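The trail nurse of Cemuvell on blisters, sugar and knowing when to turn around

Apr 22, 2021

We were supposed to talk for half an hour over coffee. By the time I closed my notebook the coffee was long gone, I had a practice sling on my left arm, and I'd learned more about feet than in all my years of hiking.

Cemuvell is a town of 1,801 people with one bakery and a hardware store that also sells boots. It sits at the bottom of the long path up to the Plaromon hut, and for most of the hikers who come through, it is the last place to buy anything. It is also where the town nurse runs the Rondevia course, two evenings and one very full outdoor day on how to look after yourself and other people a long way from a road.

She grew up here, left to train, worked nights in a big emergency department and then came back. The course started because hikers kept knocking on her door.

"They'd see the light on," she says. "Somebody in town would tell them, oh, the nurse lives up there, go ask her. And they'd come in with these heels! Raw, both sides, still planning to walk over Caldeira in the morning. I'd patch them up and give them soup, and after a while I thought, I could be talking to these people before they leave home."

So she did. The first group met in the back of the church hall, and she remembers being so nervous that she taught the whole section on burns with her jacket on inside out. Since then 575 people have taken the course. Some of them come every spring for a refresher, mostly, she suspects, for the cake.

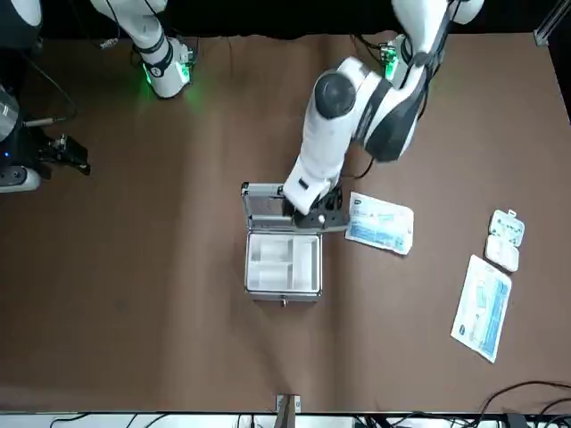 I asked her what people get wrong most often, expecting something dramatic about broken legs. She went straight to packing. "Everybody shows up with a kit they've never opened," she says. "It's sealed! They bought it, they put it in the bottom of the bag, and they feel safe." Her first exercise is to make everyone tip the whole thing out and say what each item is for, and whatever they can't explain goes to one side until they can. She has opinions about containers, too. An open aluminum case on a brown tabletop, like the one in the picture, is the sort of thing she loves for a hut or a car, where you want to lift a lid and see what you have. On your back she wants soft pouches, one for feet and one for bleeding, in different colors so that a stranger can find the right one when you're the person on the ground.

"That's the part people forget," she says. "It might be you. Your kit has to make sense to your friend, who is scared and has cold hands."

Cold hands come up a lot. She makes the group put on wet gloves and try to open a dressing. She makes them do it in the dark, in the parking lot, with a headlamp that she has secretly fitted with a dying battery. People laugh and swear and drop things in the gravel, and the next morning half of them have put little tabs of tape on every packet so there's a corner to grab. I went home and did mine that same night.

Then there are the feet. She can talk about feet with the kind of joy other people save for their grandchildren. Her rule is to stop at the first warm spot, before there is any blister at all, and she knows perfectly well that hardly anyone does it.

"You're with a group, you've just started, everyone is feeling strong. Who wants to be the one sitting on a rock with a shoe off? So I tell the leaders, you stop. You take your shoe off first, even if you're fine. Make it boring. Make it a thing we do."

She likes plain tape, put on smooth with the corners rounded off so they don't roll up inside the sock. She likes two pairs of socks and a dry pair that lives in the sleeping bag and never, ever gets walked in. She doesn't like new boots on a long weekend, and she has been known to say so out loud to people in the hardware store while they are standing at the register.
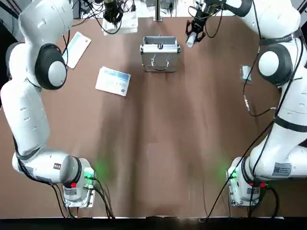

The climb to Plaromon gains 2,000 feet, most of it in the second half, and this is where her other great subject comes in: food. A surprising number of the problems she sees on the trail begin, she believes, with someone who skipped breakfast to catch the early bus.

"They get quiet," she says. "That's what I listen for. The person who was telling stories at the bottom isn't telling stories anymore. They stumble a little, they get grumpy, they say they're fine. Give them something sweet, give them something to drink, sit them out of the wind and put a jacket on them. Then talk about what's next. Don't make a decision about the pass while somebody's hungry."

She is careful to say that quiet can mean other things as well, and that a hiker who is confused, or who doesn't pick up after food and warmth, needs help from outside and needs it early. Early is a word she uses constantly. Call early, turn back early, put the jacket on early. She has never been annoyed with anyone for calling too soon, and she would like that printed in large letters.

I told her about an afternoon when I kept going in a thunderstorm because I'd already paid for the bunk. She nodded as if she'd heard it many times, which I'm sure she has.

"The bunk!" she says. "People will risk their necks for a bunk. Or for the photo from the top, or because their brother-in-law did it last year. I ask everyone on the course to pick their turnaround time at home, at the kitchen table, and write it on the back of their hand when they start. It looks silly. But it was written by the sensible version of you, and up there you may need to hear from her."
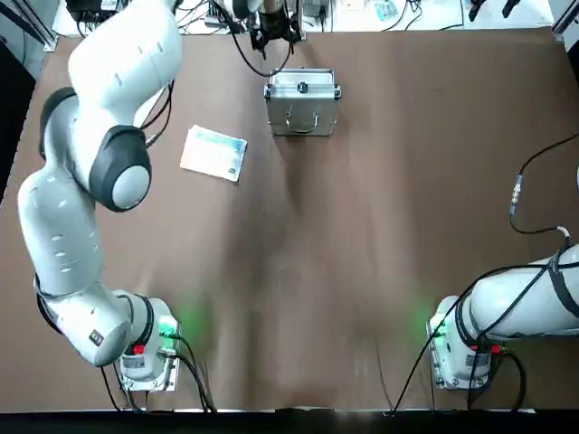

The outdoor day happens on the lower slopes, and I was lucky enough to join one. There were teachers and a bus driver, a pair of sisters planning their first overnight trip, and a father with a teenage son who clearly hadn't been given a choice. By lunch the son was running the show. He had been handed the role of leader in a practice accident, with one of the sisters lying under a pine tree and groaning beautifully, and he turned out to have exactly the right voice for it, calm and a bit bored. He asked her name. He told her what he was going to do before he did it. He sent one person to look for a spot with phone signal and had another write down the time.

Our teacher stood off to the side with both hands over her mouth. "I live for that," she told me later. "You can't tell who it will be. The big confident ones sometimes freeze, and then some kid who hasn't said a word all morning just starts. And the ones who froze, they do it again after lunch and they're wonderful. It's practice. I froze too, my first week on the ward. I stood there holding a blanket."

What she teaches for those first moments is very simple. Stop. Look around for whatever hurt the person, so it doesn't hurt you too. Take a breath. Put on your own warm layer, as you're going to be standing still for a long time. Then go to them. She has us say it aloud as we walk up, and it does feel a little foolish, and I have caught myself muttering it since while crossing the street toward a dropped bag of groceries.

The bit I found hardest was insulating someone from the ground. We all piled jackets on top of our patient and were very proud of ourselves, and then she made each of us lie down on the bare earth under the same heap. It is remarkable how fast the cold comes up! After that the packs went underneath, and the rope, and the foam pads, and somebody's spare pants.
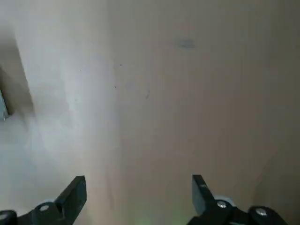
She'd like to do more for people who walk alone. She does it herself, most weeks when the snow is gone, and has no patience with those who say it shouldn't be done. Leave a note with your route, she says, and then stick to the route. Tell one person when to worry. The hut at Plaromon keeps a book by the door, and she wishes everyone would sign it, even if they only stop to fill a bottle.

"I write in it every time. Where I came from, where I'm going, what I'm wearing. The hut keeper teases me about my hat descriptions. But if you're looking for someone on a big hillside, a red hat is a very nice thing to know about."

Her own favorite walk is the back way over Caldeira in September, when the summer crowd has thinned out and the blueberries are still hanging on in the shade. She starts before it's light and eats her second breakfast at the stream. She carries a kit that fits in two hands, a flask of tea with far too much sugar in it, and those dry socks.

Before I left she looked down at my boots, pressed a thumb against the toe and asked me to walk to the door and back. Then she told me, very kindly, that they were half a size too small, and that the hardware store was open until six.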